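October 14, 2021. Water pouring, cups and bottles

Notes for myself and for Dimas, who will continue with the cups when I am away.

The subject is still the same: how to pour drinking water from a small bottle into a paper cup so that nothing goes on the table. It sounds simple, but the shape of the bottle neck and the stiffness of the cup matter more than I expected in June.

**Cups.** We have two kinds in the cupboard. The Nuveo cups have a smooth wall and become soft if they stand full for a long time. The Dreßler cups are stiffer and I prefer them, but the sleeve we opened last is almost finished. Engelbert has ordered a box of 2000, which should be enough until spring. Please do not take them for coffee, there are mugs in the kitchen.

A cup must be held low, near the bottom, where the base gives it strength. If it is held in the middle of the wall, it becomes oval and the rim is no longer round, and then the water can run over the narrow side. I fill a cup with up to 455 g on the scale for the large size, never more. For the small size I stop when the water is two fingers under the rim.

**Bottles.** The cap comes off before the bottle goes to the table, and the caps go in the jar by the sink. I leave the ring on the neck. I tried to cut it off with a knife once, and I scratched the thread and my thumb. The ring does no harm to the pouring as long as it sits tight. If it is loose, it can slide forward, so push it back first.

With a full bottle the first moment is the difficult one. The air must go in while the water goes out, and the stream comes in jumps. When the bottle is less full, the stream is thin and quiet, and the tilt can be almost flat. The mouth should be just above the cup, and it should point at the far inside wall, so that the water slides down and does not splash.

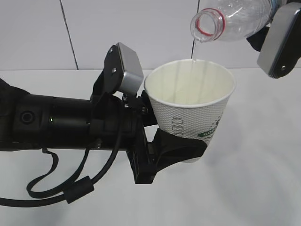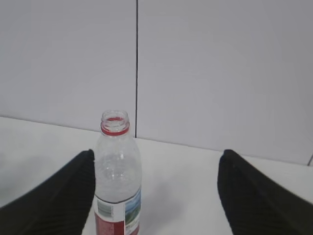
The thin bottles from Verkach are still a problem. The wall gives way when it is pressed, and with a full bottle this pushes water out of the neck too early. Hold them at the shoulder or at the label, and only as hard as necessary.

To do:

- dry the table and the floor under it after each series, also the table legs
- put the empty bottles in the 6 crates by the door, not in the paper bin
- ask Engelbert if the Multness tray, order number 724, has been sent
- write the weight of the cup before and after pouring, in grams, in the same column as last time

Dimas, the scale needs a new battery soon. The spare ones are in the upper drawer, behind the tape.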